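# Project report: two arms, one tray

Primside build, shared workshop at Kotholm
15 Sep 2024

So this was my summer project, and it ate most of August! The plan was to get a pair of arms to pack groceries into an open cardboard tray. I did nearly all of it in simulation first (my budget was $400, and I'd already spent it on motors for the real pair on the bench).

I built the virtual kitchen with a granite counter, a cutting board and some produce, and ran 78 tries at getting the food across to the tray.

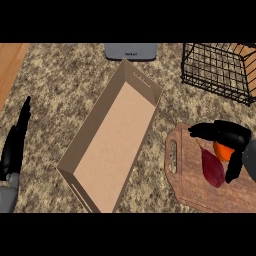 My first mistake was giving both arms the same timing. They'd wait on each other forever, so I added a 500 millisecond offset to the left one and that fixed most of the standoffs. The grip force took way longer. I went through five versions of that script, and version three was so bad I deleted it in a huff (then had to dig it out of the backup, because the logging code was in there).

The round orange thing and the long red pepper really don't want the same grip. I ended up keeping a separate finger opening for each, saved in a little settings file, and I'm still fiddling with the pepper one.

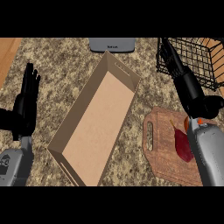 Dhillon read my draft and asked why I hadn't tried the pepper from the stem end, with the wrist turned a bit more. Fair point! I'd only tested grabs across the middle. I've put that next on my list, along with slower approach speeds and getting the Zultton controller on the bench to read the same settings file.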